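Print this page | E-mail this page

Wullamard's finishing room gets a robot, and everyone keeps their chair

AKLEY, September. I've run the finishing room at Wullamard for long enough to have a permanent dent in my thumb from the tweezers, so when the office asked who wanted to write up our news, I said I'd do it (and then regretted it for most of a tea break!).

The news is that our first picking robot is now part of the normal working day at Akley. It was built for us by Gajewski, it runs on their Jarnik control software, and it takes on the fiddliest job we have, lifting little bits of fluff and yarn away from textile pieces before they go for checking and packing. We finish up to 600 pieces a shift, so you can imagine how much fluff that is.

There are 15 of us in the room and there will still be 15 of us next year. The company put that in writing before the machine was even ordered, and I wouldn't be putting my name to cheerful words about it otherwise. What changes is how we spend the day. Picking used to be a whole shift, head down, lamp on, same grip over and over. Now we do two hours of it at most and then swap to checking, mending or looking after the robot, and my neck has noticed the difference already.

Looking after the robot is a proper job too, with a proper rate. Everyone who wanted the training got it, 12 days spread over the summer and all of it in paid time. You learn to set it up for a new style, show it what to pick and what to leave alone, and stop it when it gets muddled. It does get muddled! Grey on grey is hard going for it, and it's slower than our best pickers on anything with a loop in it. We send those pieces back to the bench and carry on.

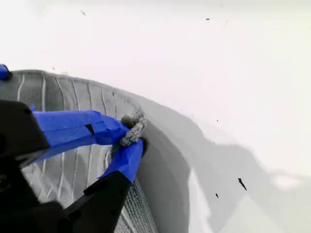 Fingertip work at Wullamard: the blue-taped gripper with a tuft of grey fuzz, beside ribbed grey fabric.

We had plenty of arguments before it arrived, mostly about who decides how fast it goes. The answer is that we do. The person on the robot sets the pace and can slow it down without asking anyone, and the figures from it aren't used to judge the people on the benches next to it. That took a few long meetings and I'm glad we had them.

A second machine is planned for the mending side once we've all had a winter with this one. Before then we're opening the room to other local firms who are thinking about doing the same, and they're welcome to ask us anything, including the awkward stuff about pay. Visits start at 10 in the morning and the kettle will be on.

Contact: Wullamard press desk, Akley | © Wullamard. All rights reserved. | Back to top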